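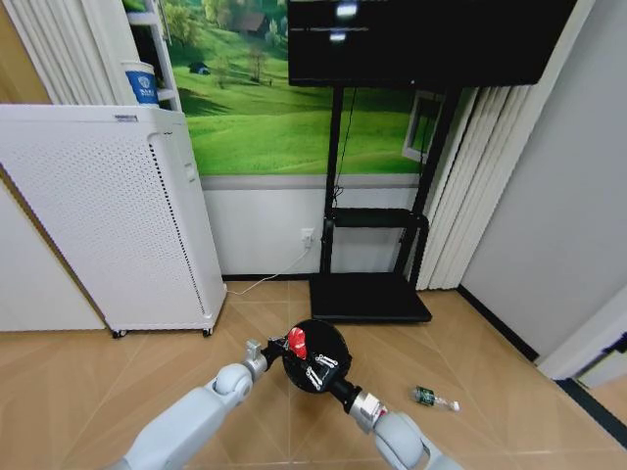 I have wanted a page for the back room ever since we got the keys, and now it finally gets one! For anyone who only knows us from the front counter, this is the room behind the door at Gkikas, the one with the shelves and all the good light. It has 590 square feet, one wall of windows, and my favorite floor in the entire building. I love these tiles. They're big, they're a sort of sandy tan, and they have enough shine that the whole room feels brighter for it, with the pale grout lines running off on the diagonal. The tall white air purifier on its black casters has the left side to itself, with the white blinds above it and the white shelving right beside them. Small plastic bottle on the floor too, green label, white cap. Somebody come get your bottle!

The rest of this page is mostly notes from the last few months, grouped by part of the room. Thoa Mạc took the measurements and did the color matching, and Bianka Vörös picked the shelving and talked me out of a rug (thank you, Bianka, you were right). I wrote the words, so any mistakes are mine.

The floor
We nearly covered it up. The first plan, which we called Vultura for reasons that made sense at one in the morning, had gray vinyl going down over everything. Then Thoa spent an afternoon with a bucket and a stiff brush in one corner, and the color that came up was so warm that we dropped the vinyl right there. Cleaning the rest took two weekends and a lot of sore knees. We mop with plain warm water and a tiny bit of dish soap. Anything stronger left streaks, and with a shine like this you see every streak.

The air purifier
Big, boxy, and I adore it. The front is covered in tiny holes, row after row, and they do collect lint, so we go over them with the soft brush from the vacuum. Being on wheels makes such a difference! When we need the wall we just roll it out of the way. We had a little one on a shelf before and it couldn't keep up with a room this size, especially on framing days when there's sawdust everywhere.

The blinds
Vertical, white, narrow slats. I was dead set against vertical blinds (dentist's office, 1980s) and now I'd put them in every room I have. You can turn them a touch and take the glare off the tiles without losing the daylight. Dusting is easy too, an old cotton sock over your hand and one pull down each slat.

The shelving
White again, with thin shelves, so it stays nice and light against the wall. Bianka's rule is that heavy things go low and anything with a lid gets a label. The rule has held up since September, which is a record for us.

What it all cost
People keep asking, so: the Kukon fund covered $2103 and we spent $1177 of it on the room itself, mostly shelving and blinds. What's left is going toward better lighting over the worktable and a second coat of paint by the door, where the boxes always scrape.

Still to do
There are 3 things on the list taped up by the light switch: a hook rail for aprons, a doorstop that stops the door, and a proper home for the mop. If you have a spare hook rail, we'll take it, any length, any color as long as it's white!

More to come once the lights are up. The next batch will be the worktable side, and I can't wait to show you the drawers Thoa found at the Vakum warehouse clear-out.

Page last updated April 25, 2024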